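Utensil Sorting - Table Setup and Storage

Gallery notes by Irja Mustonen, Tirkotwood

The utensil pages cover one small table and the items kept on it: chopsticks, spoons, ladles and the holder they go back into. Entries follow the order of work. Captions are kept short, and item codes are left to the parts list.

Chopsticks are laid out side by side on the near part of the cloth before sorting. They are plain light-brown wood, with no paint or lacquer bands listed for this set. Tips do not need to line up at this stage; pairing is done by length later on.

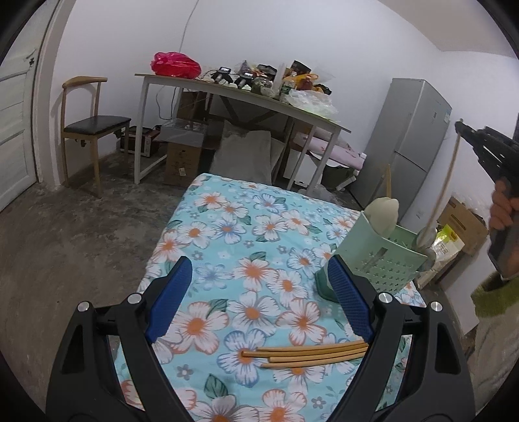

The holder is pale green plastic with small perforations in the front face and a darker green base tray. The tray lifts out for rinsing. Long items stand upright inside and ladles hang on the side - this keeps the heavy ends from crowding the spoons.

Tablecloth: light turquoise, large white flowers with orange centers, dark green leaves. Supplied by Halonen, cut length 157 cm. Wipe with a damp cloth and dry flat. Do not iron the printed side.

Replacement chopsticks come in packs of 100 from Gesirmont. Any stick with a split or rough tip is pulled from the set at the September check.

Layout: Ruoxi Xiao. Corrections to captions go to Sreekumar Pillai by Tuesday noon.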